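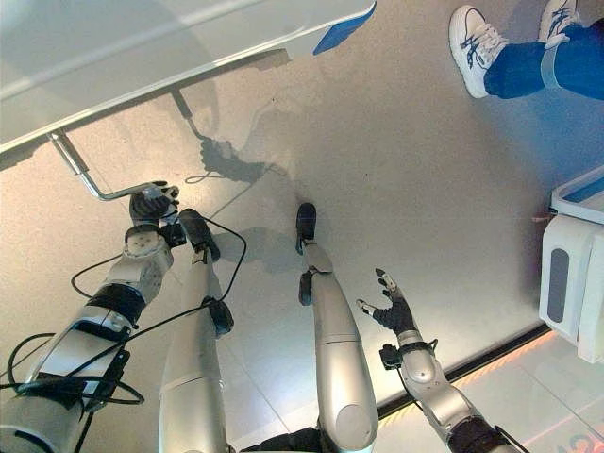 Fellmont to run equipment loan store for home care in Tilholm

Reading time: 3 minutes

We use cookies to remember your settings and count visits. Accept all | Manage settings

TILHOLM - Fellmont will take over the storage, cleaning, delivery and collection of home care equipment in the Tilholm district from August. The service, named Jellilell, covers manual and electric beds, mattresses, commodes, walking frames, bath seats and patient lifts.

The contract runs for three years. It replaces the present arrangement, under which each clinic keeps its own stock and arranges its own transport. Records from the clinics will be merged into a single stock list before the changeover. Fellmont will hold 1,000 items at opening, all of them tagged and entered under one numbering system.

Requests will be placed by a nurse or therapist, as they are now. Patients and families can't order directly, but they can call the store to change a delivery time, report a fault or ask for a collection. Standard orders will be delivered within three working days. Orders for a patient leaving the hospital will be given the next free slot, including Saturday mornings.

Beds will be delivered in sections and assembled in the room where they are to be used. The delivery crew will check the floor space, the door width and the distance to the nearest outlet, then show the household how to raise and lower the bed. For manual models, this covers the crank, the side rails and the wheel locks. A printed sheet with the same steps will be left at the house. 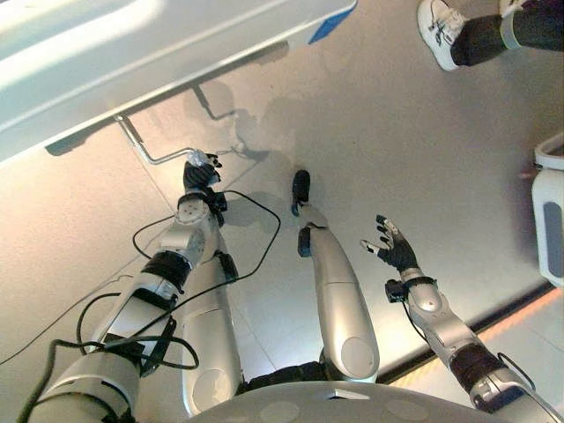 Turcotte, the current haulage contractor, said that it would continue to make deliveries until the changeover and that open orders would be passed to the new store with their original dates. It added that equipment already in homes would not be swapped or recalled as part of the move, and that its drivers had been told to refer billing questions to the clinic that placed the order.

Returned equipment will go through a separate entrance and be logged before cleaning. Metal parts are washed and dried, moving joints are greased, and fabric parts are either laundered or thrown away, depending on the maker's instructions. Each bed is then put together, loaded to its rated weight and run through its full range of height before it goes back on the shelf. Items that fail are repaired once - a second failure of the same part means the item is scrapped and its usable parts are kept as spares.

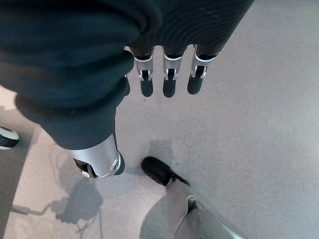 Charges and deposits

Loans remain free for patients registered in the district. No deposit is taken. Lost items may be charged at their book value, less wear.

Opening hours

The store will be open on weekdays from 8 a.m. An answering service will take fault calls for beds and lifts at all other times.

Comments (2)

hillside_reader
Does the Saturday slot apply to collections too? We had a bed frame standing in the hallway for weeks after it was no longer needed.

Anonymous
The old numbers on our lift are from the clinic. Would be good to know if we should wait for a new tag or call in.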